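September, paint bench. Ahuja cold-press, Kirero half-pans. Testing whether the quinacridone rose stays liftable after a gelatine size.

Sized 13 strips, left 13 bare. Same brush, same puddle, single stroke each. Drying flat.

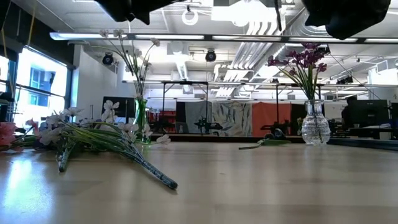

*Page last changed: September, 16:40 (G. Chauhan)*

Sized strips took the wash more slowly and held a harder edge. Lifting with a damp flat brush went back to near-white on 8 of them. The bare ones stained, as Babatunde Okeke said they would. Grain shows more on the sized side - may be the roller, not the gelatine.
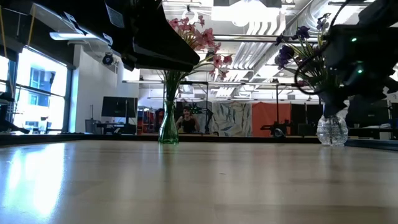
Rose alone granulates too little to judge the paper by. Next set is a mix of rose with a touch of Hedum orange, let down in two steps. The target is the shift from pink to coral in the dense blossoms high in the green vase, done wet-in-wet with no second layer. Green for the stems to be mixed, no tube green.

Gelatine batch is 39 g to the jug, too stiff by afternoon. Warm it again before use and strain.
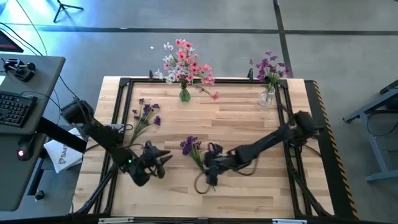

Strain through the fine mesh, as the coarse one left specks on the last two sheets. Flernora blotters are running low. Babatunde to reorder. Lightfast strips go in the window once the second set is dry.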